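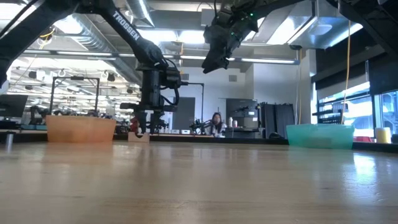
About Sendedico

We teach robots by doing the job ourselves, with the robot's arms. One person, two leader arms, two follower arms at the table. You move, it moves, we record. Do it again. Then again, with the parts somewhere else.

Started by Ramiro Aguirre in a borrowed unit in Curkinton, 2 arms and a lot of tape. Now a proper open lab with big windows, and too many cables still.

What we do

Sorting, packing, picking small parts out of bins, folding card. Boring jobs mostly. Customers send us the actual items, we set up the table, our operators show the task by remote control untill the recordings are good enough to train on. Bad runs get marked and kept, some customers want them.

Longest job so far was for Olmedo, card inserts into trays. 3654 runs recorded, 129 thrown back for a redo. Mostly dropped corners. One whole afternoon was a gripper finger on backwards, our fault, no charge.

How we work

Short shifts. Arms get heavy on the wrists after a while and tired people give you tired recordings. New starters spend five days on plain pick and place before touching customer work. Lights stay the same for a whole job, so please don't fiddle with them if you visit.

We also do hand-guiding, where you hold the arm itself and walk it through. Slower. Good for wiping and anything with a bit of push in it.

Trelix

Our own recording software. Plays back any run, lets you trim the start and end, flags a jerky one. Not for sale yet, customers get a login with there job.

Visits and jobs

Lab visits start again in August, small groups, flat shoes please. Operator jobs open now, no robot experience needed, steady hands and patience. Ask for Ramiro at the front desk or use the contact form.

Page last updated 12 July 2024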